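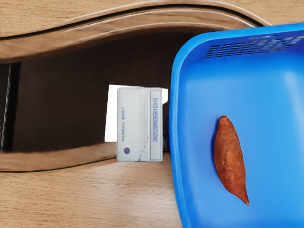
A sweet potato in a blue basket in the simulated kitchen used by the Benholm student team. Image: Benholm College Robotics Club

FOR IMMEDIATE RELEASE

Benholm students open simulated kitchen contest to other schools

Wonville, August 21, 2026 — The robotics club at Benholm College will run its first open contest in October, using a set of computer-rendered kitchen tasks built by its own students over the past school year. Entry is free and open to school and college teams whose members are aged 14 to 19.

The contest is called Furnero, after the name the students gave their software. Teams write a control program for a robot arm that exists only on screen, send it in, and have it scored on a series of sorting and placing jobs. Items include vegetables, baskets, packets and cards, set out on wooden worktops. No team needs to own a robot, and the software runs on an ordinary classroom computer.

The club has 40 members this year, most of them in their first or second year at the college. They began work on Furnero after the club's only real arm was out of use for most of a term with a faulty shoulder joint. A simulated arm was meant to fill the gap until the part arrived. By the time it did, the members had built several worktops and wanted to carry on.

"We had one arm and a long queue for it," said Nadhirah Khoo, the student who leads the software group. "Now everyone can try an idea on the same afternoon. Most of the ideas fail, mine included, but you find out quickly and you can change one thing and run it again."

Each task is run many times with small changes to the lighting and to where the objects lie. A program that works in one layout only will score poorly. In trials before the summer break the club logged 654 runs across all tasks, and the results were used to set the marking scheme. Sweet potatoes gave the most trouble because of their uneven shape, and the students rewrote that part of the grip model twice.

The worktop surfaces were also changed during the year. Early versions were plain grey, which made objects easy for a program to pick out. The current ones have wood grain, shadows and dark recesses, so that programs have to cope with a busier view.

Merle Ashby, who teaches computing at Benholm and supervises the club, said the students had done the planning themselves, including the rules.

"I check the safeguarding forms and book the room," Ashby said. "They argued about the scoring for weeks and I stayed out of it. What they have ended up with is strict but fair — a dropped item costs points, and so does a slow run."

Contest format

Teams may have up to 8 members and must name one adult contact. There are two rounds. The first is held online, with programs sent in by the teams and run by the club on the same machine. The best entries go through to a final in the Yaman Hall at the college, where the runs will be shown on a large screen and each team will be asked to explain how its program works.

The final will use tasks that entrants have not seen before. Judges will also read the written notes sent in with each program, and a separate prize will go to the team with the clearest notes.

The practice set, rules and a short starter guide can be had on request from the college office. Teachers who would like help setting up the software can book a session with club members on weekday afternoons during term. The hall has seats for nearly 190 people, and families and local residents are welcome at the final. Seats are free but should be booked ahead through the college.

The club is also looking for local firms willing to lend a second large screen for the day of the final, or to offer a workplace visit as a prize.

About the club

Benholm College Robotics Club meets after lessons twice a week in term time. Members build and program small robots and take part in regional events. New members do not need any earlier experience.

Media contact

Merle Ashby, Computing Department, Benholm College, Wonville. Interviews with student members can be arranged through the department. Further images from the software are available on request.

ENDS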